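Jocelyn Umali and the part I almost skipped

I watched all of Garnden over the November break, mostly because my sister would not stop bringing up Jocelyn Umali. I knew her only as the nurse from Nisum, a hospital show I gave up on after one season. She had maybe two scenes an episode in that one and spent most of them holding a chart.

Garnden is a different job for her. She plays Bailly, a county clerk in a small town called Gredville, and she is in nearly every scene. The show is slow. The first episode is mostly people arguing over a drainage ditch, and I turned it off halfway through and went back to it the next night. By the third I was staying up too late.

What I like about her is that she doesn't push. There is a long talk in the fourth episode between Bailly and her father, in a parked truck, and she has very little to say in it. She looks out the windshield and picks at her sleeve. He does the talking. When she finally answers, it's one word, and I had to stop the episode and go get a glass of water.

I read an interview where she said she tried out for the part with more than 200 other people and was first called back to read for the sister. She also said she worked the front desk at a dentist's office for six years while she was auditioning, and kept the job through the first season of Nisum. I believe it. The clerk's office scenes look right to me, and I worked in one. She stamps things without looking at them.

I watched the last two episodes back to back, with apple on a black plate. 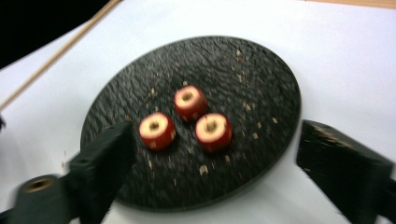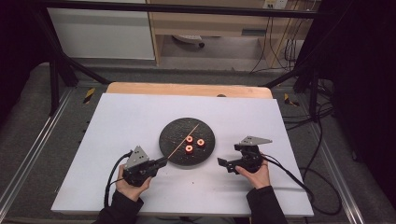 What didn't work for me

The brother's story goes nowhere. He leaves town in episode two, comes back in episode five with a beard, and the only person who mentions it is the mailman. I think something was cut.

The music is too loud over the talking. I had the volume at 50 for the quiet parts and then had to grab the remote each time someone drove anywhere. My sister says it's my TV.

The ending is fine. I won't give it away, but if you have seen the poster you can guess most of it. I would have stopped at the scene on the courthouse steps.

There is supposed to be a second season, though I haven't seen a date for it. Umali is also in a movie next year, something set on a ferry, with a smaller part. I'll see it if it plays near us. Until then I may give Nisum another try, starting with season two, which my sister says is where they let her put the chart down.

Posted December 6, 2021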